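The translator of the Skallby poems works in the mornings, at a desk that faces a bookcase. She has spent four years on the book, which Gudeta Press will publish in April. It collects 309 short poems, most of them under 10 lines, written by a schoolteacher who signed them only with the name of the town.

"I didn't set out to do the whole thing," she said. "I did 15 of them for a magazine and thought I was finished. Then the editor asked what the rest were like, and I had to admit I hadn't read them all."

The originals rhyme. Her versions mostly do not, and she expects to hear about it from readers who grew up with the poems. She tried keeping the rhymes for the first year.

"They came out sounding like greeting cards. In the original the rhymes are so common that you hardly hear them. In English you hear every one. So I kept the line lengths and let the rhymes go, except in the songs, where I think you need them."
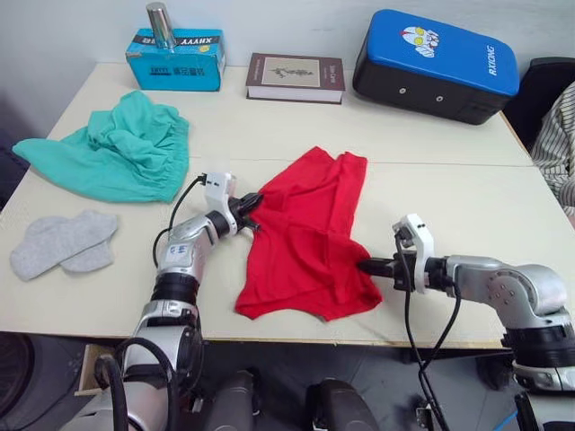

She also changed her mind about the order. The poet left the pages in bundles tied by season, and an earlier edition, printed in Wosov, broke up the bundles and arranged the poems by subject. The new book goes back to the seasons.

"If you put all the poems about the river together, you get tired of the river," she said. "When they're spread out, you meet it again after a long winter of snow and schoolrooms, and you're glad to see it."

Winter is the longest section and, in her opinion, the best. She had the most trouble with summer, where the poet uses local names for plants that do not appear in any dictionary she owns. Some she left as they were. There are notes at the back, but she kept them short.

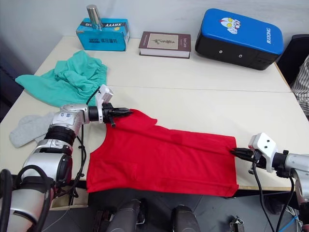 A red garment held at both ends on the table.

Asked which poem she would read to someone who does not like poetry, she picked one from the autumn bundle about a borrowed ladder. It runs to six lines. The neighbor wants the ladder back, the apples are still on the tree, and the poem ends before anyone decides what to do.

"People ask me what the ladder stands for. I think it's a ladder. He needed it and it wasn't his."

She does not know much about the poet's life. The school records give the years of teaching and a salary, and there is one letter, about a broken stove. She did not try to write a biography, and the introduction is only a few pages.

Her next project is a novel from Nondia, in prose, with chapters. She said she was looking forward to having paragraphs.
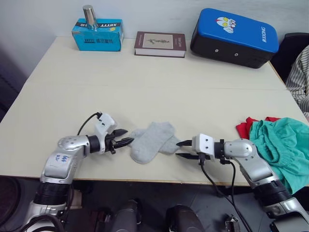
SKALLBY, Thursday, October 16, 2025

The town library will hold a reading from the new translation before the book comes out. The translator will read in English, and a former pupil of the school will read the originals. She has asked for the winter poems to go first.

"I've read them aloud to myself for years," she said. "I'd like to hear them in a voice that learned them as a child."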